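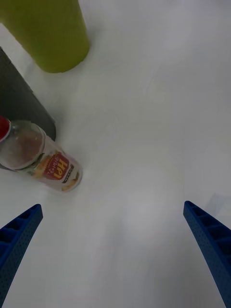 Unit 5: Clearing a Surface, and Whether It Stays Cleared

Course handout, Home Organization and Household Routines

Read this before the practical. Bring a notebook and something to wipe a table with.

5.1 The claim

Most of the popular guides tell you that a clear surface changes how you live. The Zenholm method goes furthest and promises that one bare table will "spread" through the house in 14 days. I have looked for anything behind that number and found a testimonial page. Treat it as advertising.

What we can say is duller. A surface with things pushed to one side gives you room to work. A cup, a bottle with a red cap and something dark and blocky can all stand at the left of a pale tabletop and leave the middle and right free. Is that table tidy? The Zenholm book would say no, because objects remain. I would say it depends on what you want the table for. If you need to fold shirts or fill in a form, you have your space.

5.2 Grouping

Grouping means putting the things that stay on a surface close together. The usual advice is to group by type. Look at a real table and see how far that gets you. A green cup and a clear bottle might pass as drink things. The dark gray item next to them doesn't obviously belong with either. Grouping by type leaves you with leftovers, and the leftovers are what most people are trying to deal with in the first place.

Grouping by next destination works better in my experience, though I can't offer you a study. Ask where each thing goes when it leaves the table: sink, recycling, shelf, bag. If you can't answer, write "unknown" and move on. Don't invent a home for it just to finish the exercise.

5.3 Trays and other purchases

Faston sells a tray for this. So does Stasetti, at a higher price, with a lip. A tray marks a border, and people do seem to respect borders for a week or so. After that it becomes one more thing to lift when you wipe. You are not required to buy anything for this course.

The Sharifi checklist (in your packet) is better than most because it is short. Skip its last section on color matching. Whether a green cup looks well beside a red cap has nothing to do with whether you can use the table.

5.4 Practical

1. Choose one surface you use daily. Leave it as it is.
2. List what is on it, with a destination for each item.
3. Move only the items with a known destination.
4. Push what remains to one side and wipe the open part.
5. Lift the remaining items and wipe under them too. Edges and bottoms of cups are easy to miss.
6. Look again the next evening and write down what came back.

Write up the result in no more than 800 words. Say so if the surface filled up again. A failed week, described properly, gets the same marks as a good one.

Reading for next time: packet, Sharifi checklist, first two sections only.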